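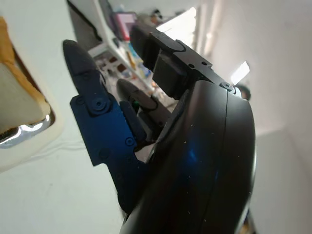

Teleoperation for teaching is what I do most afternoons at Paltbridge, so this entry comes from someone with sore wrists. In plain terms, a person drives a robot through a task from a distance, everything the robot senses and does gets recorded, and a program is trained on the recordings until it can copy the job. Each run is called a demonstration, or demo. Most setups record several views at once, and the close one matters more than newcomers expect — a slice of bread in a toaster is a small thing to grab, and from between the fingers you can see the crust and how far it leans.

Toast is a popular starter task, and I'm fond of it! It has a soft object, a narrow slot and a lever, and it costs next to nothing to repeat. You do get through a lot of bread, though. For our Hullus set we recorded some 2,000 demos in a single spring, and by May I couldn't look at a sandwich. 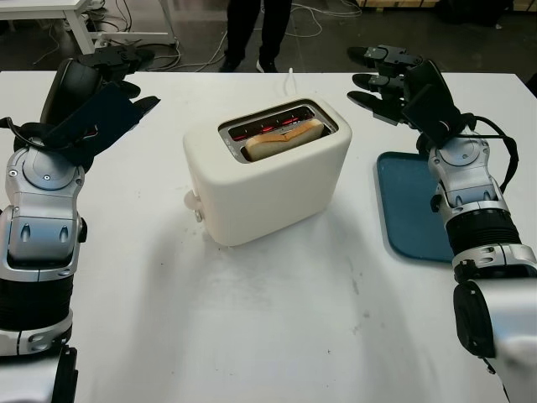

Ladefoged left a note on the first draft of this entry saying that I was making remote control sound like the only way, and that for a stiff, simple job it's quicker to take hold of the arm and move it yourself. Fair enough. That method is called kinesthetic teaching, or teaching by hand. It's lovely for wiping a table or opening a drawer (you feel the contact directly), but I find it miserable with two arms and a hand full of joints, and your own body keeps getting in the way of the cameras.

Remote control comes in a few flavors. You can wear gloves, hold a pair of trackers, or move a smaller copy of the arm and let the big one follow. I've used all of them and I like gloves best for hands with lots of fingers, even though my thumb and the robot's thumb never quite agree.
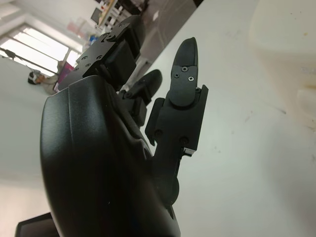

Robot hand beside a white tabletop.

The number of demos you need depends on how much you let things vary. With the toaster always in one spot, 100 gave us something decent. Once we started shifting it between runs we needed far more, and we threw out 30 of my early ones for dithering. Pauses are poison, by the way. If you stop to think in mid-air, the robot learns to stop there too, and it has no idea what it's waiting for.
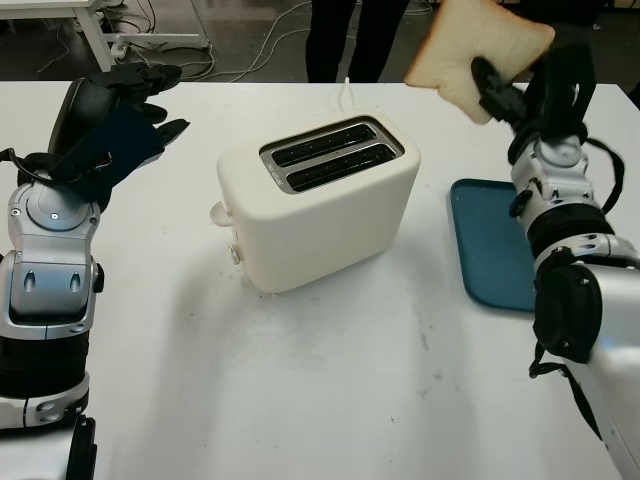

So I plan the whole move before I start recording, then go slowly and don't stop. If I fumble a grasp I usually keep the run, as long as I recover properly, and tag it in Bruvo, our labeling tool, so whoever trains on it later can leave it out. Opinions differ on that — some groups keep only clean runs, and I can see why, but I still like having a few rescues in the mix.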